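Home | Articles | Tooling | Index

Grudemlow (demonstration alignment software)

Grudemlow is the program I use to turn hand-held gripper recordings into something a control policy can learn from. Rüdiger Lammers wrote the first version at Raltwood one June, and Sieglinde Meinecke added the part everybody likes – the replay viewer!

It takes two streams, left hand and right hand, and works out where each gripper was by finding the square codes on its marker cube. Then it puts both on one clock and cuts the result into clips of 8 seconds (you can change that, I never do).

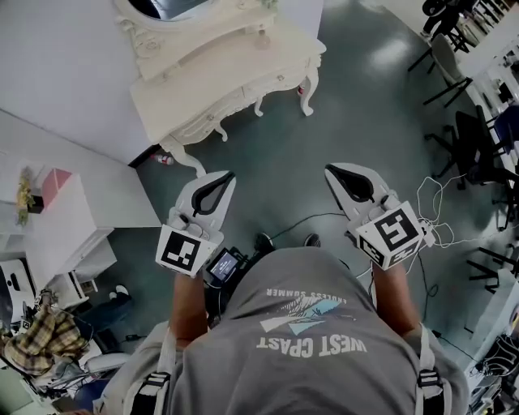
Two hand-held grippers with cube markers, seen from overhead.

If a cube gets turned away or covered, Grudemlow fills gaps of up to 50 samples and throws out anything longer. My first batch had 900 clips and 492 made it through, so yes, it's picky. The older tool, Ehlers, kept nearly everything and left you to sort out the jumps by hand – I don't miss it.

Output goes straight into Flolovness for training. See also: marker tracking, time sync.

Last updated 9/26/18
Contact | Copyright Raltwood | Back to top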